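4.3 Checking the grippers before a bedding task

Do this check every Saturday, and each time after a finger pad was changed. Two persons are better, but one can manage.

1. Park the base at the foot of the bed and lock the wheels.
2. Open the Dradeo panel and set the speed of both arms to 13 percent.
3. Give one corner of the duvet cover to each gripper. Close with force level 41.
4. Raise the arms slowly until most of the cover hangs free. 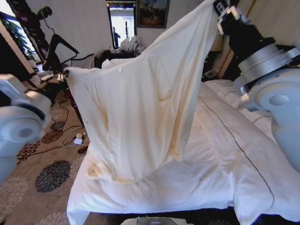 5. Hold this position for 60 seconds. The fabric must not slide in the fingers. If it slides on one side only, clean the pads on that side and repeat from step 3.
6. Lower both arms, then open the grippers. Never open them while the arms are up – the cover can fall over the base and block the sensors.

Note: It is normal that one arm stands higher than the other. The controller does not correct this during the hold.

Caution: Keep your hands away from the wrist when the arm moves. Keep cables out of the path of the wheels.

Replace the pads after 400 grips. Order them from our store in Varna, part name Prallano, and write the change in the log.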